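The Dotolstead Dreams: project report

Right, so the short version of my project is that I wrote down my dreams for most of a term, picked the ones that held together, and turned them into a little run of animated pieces with sound. The long version is everything else on this page!

It started with one dream I couldn't shake. I was in a seaside town called Dotolstead (it doesn't exist, I've looked) and the tide had gone out so far that people were catching a bus to reach it. I was late for the bus and my shoes were full of receipts. I woke at 4 in the morning and typed the whole thing into my phone, spelling mistakes and all, and that note is still the script for the first piece. I haven't tidied a word of it.

My tutor, Yurani Agudelo, liked the note more than she liked my first drawings. She said I'd illustrated it like a holiday brochure, and she was right. I'd drawn every window, and the railings, and a gull. When I went back to the note there wasn't a gull in it. There was hardly any town in it at all, just wet sand and the bus and a feeling that someone had already gone home.
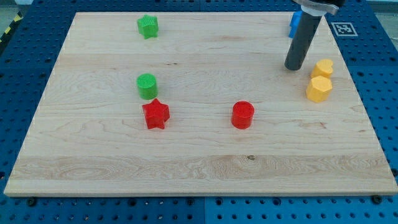 The second dream, the Marchand one, gave me far more trouble. In it I'm a lodger in a house belonging to a family named Marchand, and every night the rooms have moved along by one, so you go to bed in the kitchen and wake up in the bathroom. I wanted it to look as if the house was being put together by somebody who'd only heard houses described. I tried it with proper perspective first and it looked like an estate agent's floor plan. What I ended up with is much plainer: a pale wood ground with the grain swirling across it, and simple solid shapes standing in for the family, so the father is a green cylinder and the youngest is a green star standing upright. Thilini Kodikara, who did the voice, read the father's lines without having seen any of it, and her flat, slightly bored reading made him so much creepier than I'd managed.

Sound took ages. Tharindu Marikar lent me his recorder and I spent an evening opening and shutting every door in our flat (sorry, Kanini). I slowed most of them down, and one cupboard hinge became the tide coming back in. The word Nastinum, which gets whispered at the end of the Marchand piece, is simply what I heard in the dream. People keep asking what it means and I've no idea.

I drew 200 frames for Dotolstead and threw out 100 of them, mostly gull. I don't regret it, though I'd have liked those evenings back in August when I was also trying to write this report.

If I did it again I'd keep the notebook closer to the bed, and I'd stop rereading it at breakfast. By the end I was dreaming about writing dreams down, which makes for very dull animation. There's a third piece half done, called Wuvau, with a lift in it that only goes sideways. Kanini Mugo has promised to help with the music once her own project is in.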